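Handout 8: Can a machine do the laundry yet?

Right, so last time we did arms that lift car doors all day, and I promised you something closer to home. This week is washing! Mostly folding, which I think is the best chore to study if you want to know how far the whole business has got. Keep these two by you while you read.

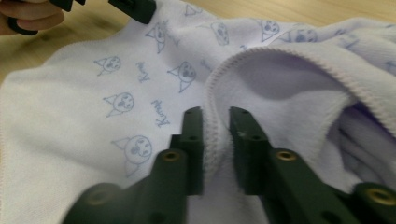
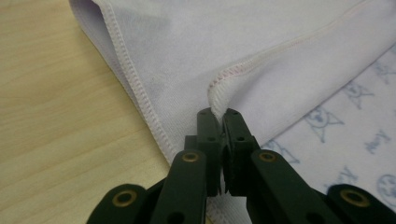 Soft cloth on a table, pinched between two fingers in both.

My short answer to the title is "sort of, slowly, if you tidy up for it first". A mug is the same mug wherever you put it down. A blanket has a new shape every time you let go, and most of that shape is hidden under the rest of it. Finding an edge is half the job (you do it by feel, without thinking, probably while watching telly) and a machine has to work it out from what it can see, then pinch one layer and leave the one underneath alone.

The Kudska trial, which is in your reading pack, is where I'd start. They ran 1000 folds on plain hand towels and did nicely. Then they ran another 1000 on whatever came out of the basket, and the write-up gets a lot quieter at that point. Look at how they define "folded" on the second page and ask yourselves whether your mum would accept it. Mine wouldn't!

Misska went the other way and collected 2521 goes by people working with hand-held grippers, then trained the machine on those. I like this approach a lot. People fumble, let go, try again from the other side, and all of that fumbling is useful, so please don't skip the section on failed grasps.

On the shop floor it's a different story. The Bisitley linen plant feeds flat sheets into a folder all day long, and has done for years, but somebody still stands at the front and hands it the corners. I'd call that half a robot. Pryor argues it's a full one with a helper, and we can have that row in the seminar.

For next time, fold a blanket at home with one finger and thumb of each hand and nothing else. No chin, no smoothing with your forearm, no shaking it out. Write down each time you had to let go and start again, and where you were holding it when you did. Half a page is plenty, and bring it on paper because the projector in our room is still playing up.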